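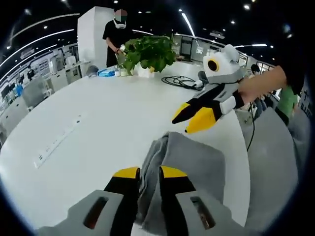

Wirkeo Photo Prize opens for entries, 3,069 photos sent in last time

BILCOMBE, May 19, 2026 - Storska, the online magazine for news and street photography, has opened entries for the Wirkeo Photo Prize. Free to enter. Amateurs and working photographers both welcome, no age limit.

Theme for this round is "Crowds." Parades, ball games, bus lines, a packed kitchen at a family party. One photo per person, taken in the last 2 years. Color or black and white. Light edits are fine, composites are not.

The last round brought in 3,069 photos, a record for the prize, and took the judges longer then planned. So the deadline is firm this time - June 30, midnight.

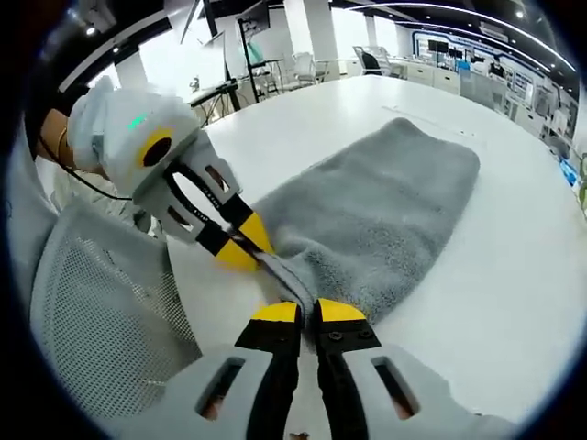 Late entries go into the next round automatically, no need to resend. Shortlist of almost 100 goes up on the Storska site, and the winning prints will hang at the Agyeman Gallery in Bilcombe. Opening night details to follow.

Photographers keep all rights to thier work. Storska asks only for permission to show shortlisted photos online and in the exhibition, with credit.

Entry form and full rules on the Storska website. Press images on request.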